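Gripper trial safety checklist - two-arm cell, Thursday session

Checked before power-up, comments added as we went. Bassey fingers on trial against our usual Hilex set.
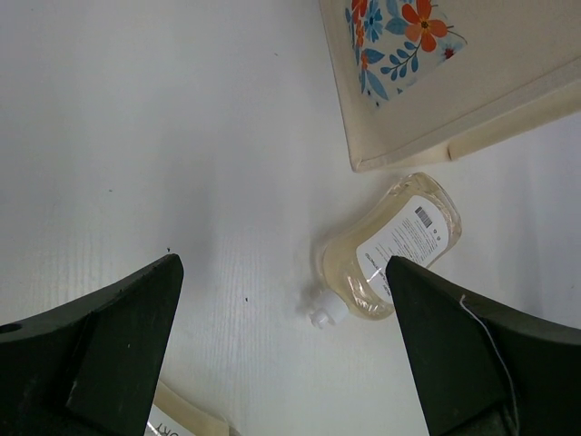
Reading time: 2 minutes

1. Finger fixings tight, no cracks near the tips - PASS
Lovely stiff fingers, these. Wipe them down before each run, and pick off any stray thread.

2. Wrist camera view - PASS
Both tips stay in view with the jaws open, so lining up on a soap bottle lying on its side is a real pleasure. The Hilex set hid far more of the table!

3. Bottle caps closed before gripping - PASS
Check every bottle by hand. Soap on the table means stop and clean up.

4. Grip force limit set on the Esterix controller - PASS
Limit left at 9 newtons. I'd love to try lower with the softer bottles.

5. Emergency stop, both arms - PASS
Tested from each side of the cell. Very quick.

6. Cables clear of the elbow joints at full reach - PASS WITH COMMENT

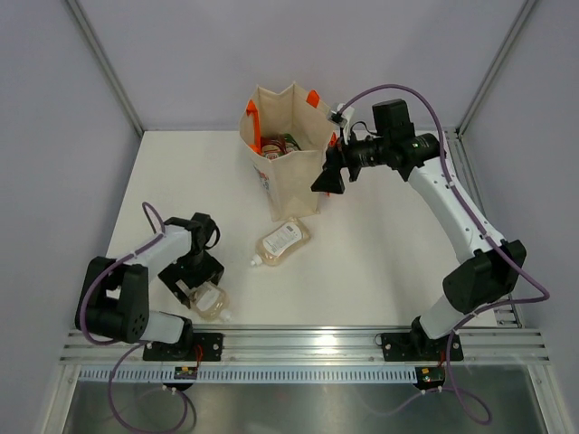 The purple runs need enough slack to loop over the arm, but watch where they hang below the rail. Move each arm through its full reach at slow speed first and keep hands out.

7. Arms kept apart over the bag - PASS
The Stollent planner handled this beautifully. Keep the speed cap on all the same.

8. Base plate bolts on the rail - RECHECK
Go over them again after cycle 427. Log stood at 472 last time before anyone looked, too long for my liking.

Cleared for bottle and bag trials. Hilex fingers go back on for the comparison run in September.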